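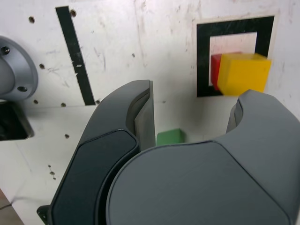

Painted cubes: what do you all do about the scuffs?

Gelby393
So I've got a bucket of plain colored wooden cubes, red, yellow, green, and a white board I sort and stack them on. Love them. But the board is getting grubby - gray smudges all over and a few little brown spots I can't shift with a damp cloth. Any ideas before I repaint the whole thing on Friday?

nutsugah
Baking soda paste! Rub gently, wipe, done. I've done mine 2 times this year and it still looks fine to me.

honusley_jo
Please don't, that stuff dulls a painted top. I'd sand the spots with 1000 grit and leave the smudges alone. It's a work surface, it gets to look worked on.

Gelby393
Okay but look at the spots, right below the yellow and red ones. Would you really leave those?
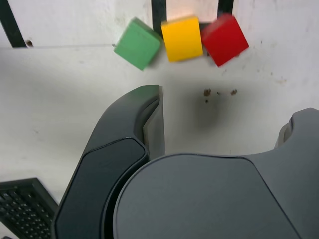
Re: scuffs (and now stacking)

nutsugah
Oh, those are brown brown. I'd still try the paste first. Also your cubes look nice and bright, what paint is that?

Gelby393
Prustimine, the small tins. Two coats.

honusley_jo
Two coats is a lot on a cube, the edges get fat and then they won't stack straight. I do one and stop.

Gelby393
Hmm, I don't buy that! Four high, and the lean is tiny.
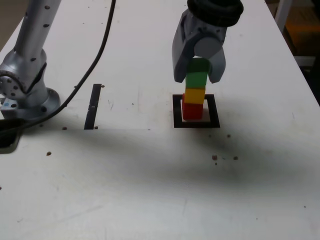
Red at the bottom in the black square, then yellow, then two greens

honusley_jo
Fine, that's a decent tower. Still say sandpaper for the board.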